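Kindirby Two-Arm Bench Kit: Builder's Guide

Section 6. First Handling Session

By now your arms are bolted down, the cables are dressed, and you've been through the joint check in Section 5 at least once. (If you skipped it because you were excited, we understand completely, but please go back and do it. It takes one cup of coffee.) This section takes you through the first real job on the table, which is picking up small packaged goods, showing them to the reader, and putting them in the basket.

We wrote these pages for people building at home or in a shared workshop like ours at Pratstead, where the table gets used for other things the rest of the week. So there's a fair amount here about setting up and clearing away, which you may find fussy if you have a room to yourself. Take what you need.

6.1 Before you power on

1. Clear the table completely and wipe it down. Crumbs and sawdust find their way into the finger pads sooner than you'd think.

2. Check that the black rail between the two arm bases is tight. Try to rock it with your hand. If it moves at all, go back to Section 2 and tighten the bolts in the order shown there.

3. Look over both cables from the gripper to the base. Each one should hang in an easy loop on the outer side of its arm, with enough slack for the elbow to open fully.

CAUTION: Never tie a cable flat against the elbow housing. It will look wonderfully tidy for one evening, and then the joint will pinch it.

4. Set the basket at the left side of the table, outside the left arm. The Wumbei software expects it there. If you'd like it somewhere else, see 6.5.

5. Stand the reader on the far side of the table, between the two arms, with its window facing the arm bases. Leave it clear on both sides so a gripper can come at it from either direction.

6.2 Choosing your goods

It's tempting to start with something neat and square like a matchbox, and you're welcome to! But we've had better luck teaching people with the sort of thing they have in the kitchen drawer anyway: snack packets, a tube of hand cream, a sachet or two. They bend, they slide, they catch the light, and you learn quickly how your grippers behave.

Three or four items are plenty for a first session. Lay them out in the open area between the arms. Overlapping is fine once you're comfortable, though for the very first pick you'll want a little wood showing on every side.

NOTE: Keep everything under 74 grams to begin with. The fingers can hold more, but the factory grip setting is gentle and a heavy tube will turn in the fingers.

6.3 The first pick

1. Switch on the right arm, then the left. Wait for the green light on each gripper before you touch the controls.

2. Bring both arms up so that they curve in over the table, then let the left one rest. You'll only be moving the right arm for now.

3. Set the grip force to 40 on the Wumbei panel and the travel speed to Slow.

4. Lower the right gripper over the item with the fingers pointing down at the table. Come down in small steps. There's no prize for doing it in one.

5. Close the fingers near one end of the packet, so the rest hangs free below. If you close over the middle, the packet tends to fold and the code ends up hidden in the crease.

6. Lift straight up until the item is clear of the table, and stop there. Have a look at it. If it's swinging, let it settle before you go on.

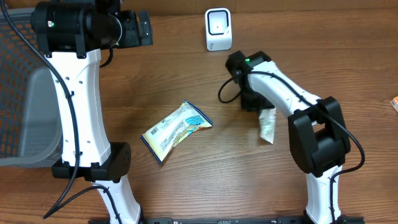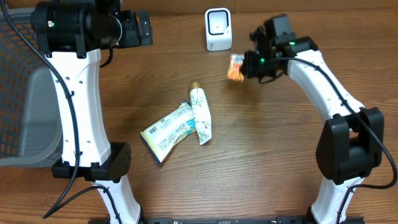

Right gripper holding a packet, with the reader standing farther back on the table.

7. Move the item toward the reader, code side facing the window, and hold it there until the panel shows a number. A crinkled wrapper may need two or three tries at slightly different angles.

8. Pass the item to the left gripper if you've set up the handover in Section 7. If you haven't, put it back down on the table and move it to the basket by hand. That's a perfectly good way to spend your first session.

CAUTION: Keep your own hands off the table while either green light is on. Use the pause pedal first, every time, even for a quick nudge.

6.4 If something goes wrong

The packet slips out. Raise the grip force by small amounts and try again. If you get above 60 and it still slips, the pads are probably dusty. Clean them with a barely damp cloth.

The panel shows code 236. The wrist has been asked to turn farther than it can. Open the elbow a little and come in from a wider angle.

The panel shows code 253. The reader has lost its connection. Unplug it, wait a moment, and plug it back in. Builders using the older Zadura power board see this one more often, and a shorter lead usually cures it.

The reader sees nothing at all. Check for glare. A glossy tabletop under a ceiling lamp can bounce a surprising amount of light into the window. Moving the lamp is easier than moving the table.

6.5 Moving the basket

Open Layout on the Wumbei panel, choose Basket, and guide the left gripper by hand to each of the four top corners in turn, pressing Store at each one. Start at the corner nearest you and go clockwise. Run the empty-handed test afterward at Slow, with your foot over the pedal, and save the layout under a new name so the original is still there on Friday when somebody else wants the table.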